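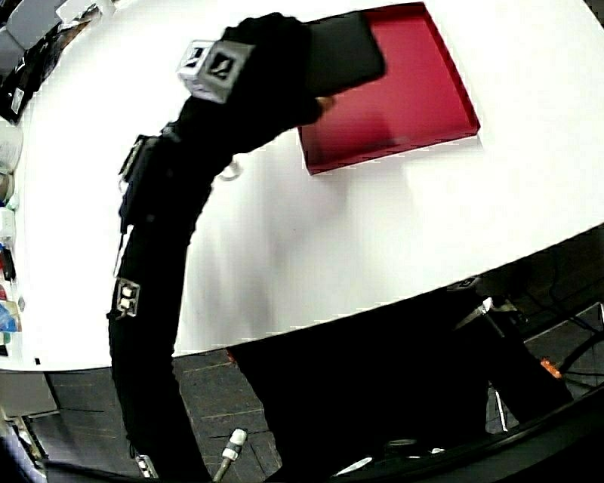

The rash started on her stomach two days after the first dose. Sneha Katiyar took a picture of it with her phone and called the clinic in Fellport.

"Are you having any trouble breathing?" the nurse asked.

"No."

"Swelling in your face or your lips?"

"No. It itches."

The nurse told her to stop the pills and come in at 9 the next morning. Sneha wrote the time on the back of the pharmacy bag. Then she read the leaflet, all of it, including the part in Spanish, which she could half follow. Rash was in the second column, under less common.

Her mother called from Gercombe at dinnertime.

"I said not to take anything new in August," she said. "Your uncle had the same thing with the heat."

"He had poison ivy."

"He had both."

Sneha slept badly. By morning the rash had reached her collarbone and the backs of her knees. She wore a loose dress and drove with the windows up. 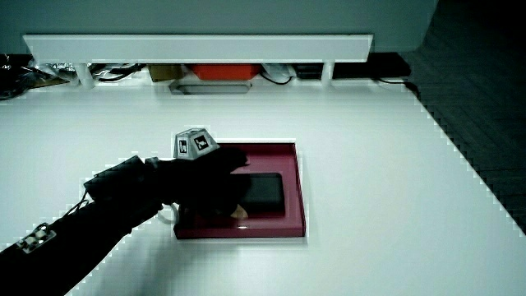 Dr. Ó Riain looked at her stomach, her arms, and the inside of her mouth. He pressed a spot on her wrist with his thumb and watched the color come back.

"Have you ever reacted to penicillin?"

"I don't know. I was sick a lot as a kid. My mother would know."

"Can you call her?"

She called from the exam table with the paper crackling under her. Her mother picked up on the first ring.

"Oh, the pink one," her mother said. "Yes. You were 2. You looked like a strawberry. The doctor in Trarwood said never again."

"You never told me that."

"You never asked for the pink one."

Dr. Ó Riain was already typing. He printed a new prescription and a card for her wallet with the word ALLERGY across the top. Sneha signed it, put it behind her license, and asked her mother what else there was.

"Let me get a chair," her mother said.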